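Travel cover through the club: read it before you pay
4/13/21

Several of you have asked whether the new group travel policy from Solico is worth having. It was put to us in January as a great favour to members, and perhaps it is. I have now read the booklet twice and I'm less keen than I was after the talk.

The price looks good until you set it beside what you may already hold. Plenty of bank accounts come with some travel cover, and a few of us would be paying for the same thing a second time. Solico's man, Florencio Garrido, told us that "most" bank policies leave out walking holidays. I asked him which ones. I am still waiting for the list.
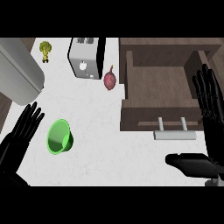
Then there is the excess. The leaflet says 100 pounds, in large type. The booklet says 100 pounds per person, per section, so a couple who lose a bag and also need a doctor could find themselves paying it several times over from one bad afternoon. Anything already wrong with you must be declared by phone, and the extra charge is only worked out at that point. One member was quoted a fair sum to begin with and ended up at 2,095 for the year once her heart tablets had been mentioned. She did not go ahead.

I'm also unsure about the words "medical help at all times". The calls go to a firm called Nendano, and the booklet promises only that someone will "respond". It doesn't say how soon, or whether that person can agree to a hospital bill.

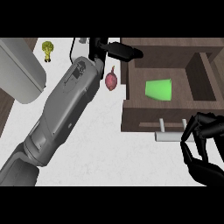
Nuria Barroso thinks I am being too hard on it. She claimed after a fall on the Grirnness trip, had her money in 2 weeks and was spoken to kindly throughout, and she says that at her age every other firm she rang either refused her or wanted a good deal more. Fair enough, and I'm glad she was paid. One small claim for a sprained wrist doesn't tell us how they'd behave over a long stay in hospital abroad.

If you do want to join, ask for the full booklet and get any extra charge in writing first. Forms go to Jeanine Verschueren as usual.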